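Gears: Wheels with Teeth
Learning pages for ages 8 to 11, from the Nillia Museum of Everyday Machines

A gear is a wheel with teeth cut into its edge. When the teeth of one gear fit between the teeth of another, we say that the gears mesh. Turn the first gear and the second must turn as well. Gears are found in clocks, bicycles, tin openers, hand whisks and many toys.

Which way does it turn?
Two gears that mesh always turn in opposite directions. If the first goes clockwise, the second goes anticlockwise. To make both turn the same way, a third gear may be placed between them. This middle gear is called an idler. It changes the direction of the last gear and leaves its speed alone.

Fast or slow?
Gears of different sizes turn at different speeds. Suppose that a gear with 17 teeth drives a gear with 34 teeth. The small gear has to go round twice before the large one has gone round once. The large gear is slower, but it turns with more force. Cyclists choose a low gear on a steep hill for this purpose: the pedals go round many times, and each push is easier.

Gears in the museum
The oldest machine in our collection is a corn mill built by the Aliyu family. Its great wheel is 235 centimetres across and has wooden teeth, which millers call cogs. Wood wears down in use, and our conservator, Uchenna Etim, replaces two of the cogs each June. The mill stands in the Nosard Gallery, beside a tower clock that was in service for 600 months. Visitors may turn the clock's handle when a member of staff is present.

Kinds of gear
Bevel gears are shaped like cones with the tips removed, and they carry movement round a corner. A worm gear looks like a screw and turns a wheel very slowly. A rack is a straight bar with teeth along one side.

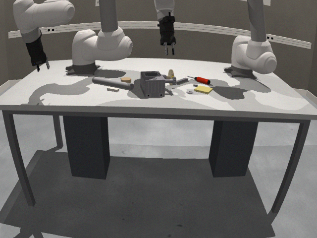
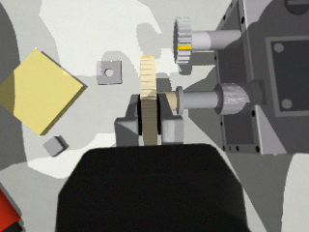 The simplest kind is the spur gear. Its teeth are straight and run in the same direction as the shaft, the rod on which the gear sits. Seen from the side, a spur gear looks quite thin, and the teeth show as fine ridges, as they do on the cream-beige gear in the second picture. The short raised part in the middle, which is cream-coloured on that gear, is called the hub. In a working machine, the hub helps to hold a gear steady on its shaft.

Try it at home
Cut two circles from thick card and glue a strip of corrugated card round each edge, with the ridges facing outwards. Pin them to a board so that the ridges meet, and ask an adult to help with the pins. Mark one ridge on each wheel with a pencil, then turn the first wheel slowly and watch where the marks go.

Text by Marianna Szulc. Page checked 11/30/19.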